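How to prepare a bin for the picking task – notes for new members of the Brostby robotics club
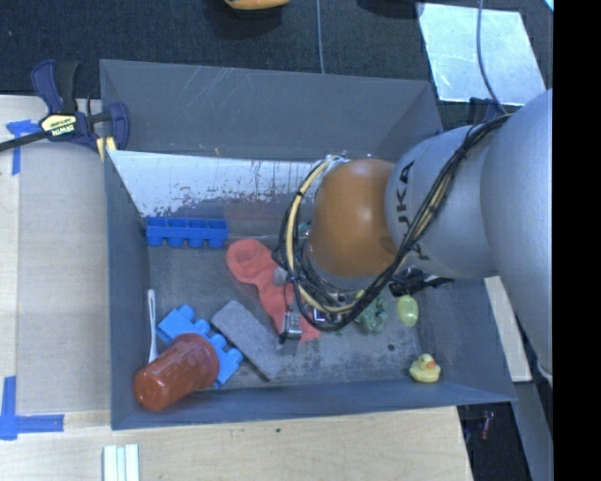
The picking task is the first thing a new member learns in our club, and most of the work is done before the arm moves. You choose the objects, you fix the bin, you teach the start position, and only then you press the button. We work with a KUKA arm that reaches into a grey bin from the side. In the bin we put things which are difficult in different ways: a red sock, a yellow rubber duck, toy blocks with studs, a plastic cup lying on its side. A student who can pick only blocks has not yet solved the task, so please do not take the soft things out when they annoy you.

What you need

The bin and one bar clamp
Blue tape
A mixed set of small objects from the Moreira shelf
The club laptop with the program Sandurano
The logbook

Step 1. Fix the bin

Put the bin inside the tape marks on the wood. Close the clamp on the edge of the bin and pull at the wall with your hand. If it moves, open the clamp and start again. A bin that has moved by 5 mm will spoil all the positions you taught before.

Step 2. Put in the objects

Drop them from a low height and leave them as they fall. Do not arrange them nicely. At the competition the judges will shake the bin, and an object may land in a corner, where the fingers have little space next to the wall.

Step 3. Look at the cables

Move the arm by hand control to each corner of the bin, at slow speed. Watch the cables and the hose at the last joint. They should follow the turn without pulling. If a loop touches the wall, go back and choose another wrist angle – do not push the cables aside while the arm is active.

Step 4. Teach the start position

Open Sandurano and choose the project Bravus. The password for the settings page is 3914. Bring the gripper over the middle of the bin, high enough to clear the walls, and save the point as "start". Then save a second point over the drop place.

Step 5. Make the first picks

Run at low speed, with one person at the emergency stop and the other at the laptop. When a pick fails, write down the object and how it was lying. "Did not work" is not a useful note. "Cup, opening to the wall, finger slipped" is useful.

One round is 100 picks, and it must be done by a team of 2. You may stop for a pause, but do not change the gripper force in the middle of a round, or the results cannot be compared.

Questions about the program go to Viorica Grecu, who keeps the logbook and has the key for the laptop cupboard. Please return the objects to the shelf when you finish.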